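Last updated: Jan 13, 2019

Our storeroom in Urnport is moving to Limivbridge and I am the one who checks boxes. I will write small notes in this thread.

First rule for me: look at the side of the box before I put anything inside. A small dent is okay. A soft corner is not okay. 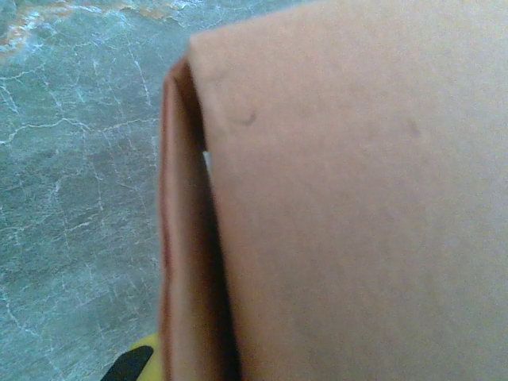

Pitar Packing Team, Urnport

This brown one I keep. It has a faint mark or two on the front and no label on that side, so I can write on it with the big pen.

In November we bought 32 boxes from one shop and 3 of them opened at the bottom. Since then I press every bottom with my hand.

Second note is for the thin card boxes, the small kind with little tabs on the flap. Please do not push the tabs with force. They bend, and then the flap never sits well again. 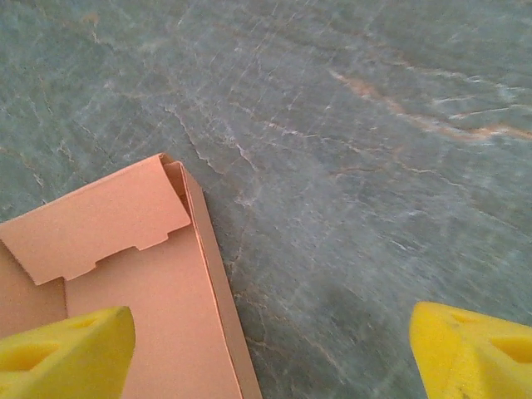

Open box on the marble, flap folded in.

I like to work on stone because it is easy to wipe. But put a cloth under heavy things!

Tomorrow come the cups. I still need more paper, if somebody has old newspapers please write to me.

Contact | © Pitar | Back to top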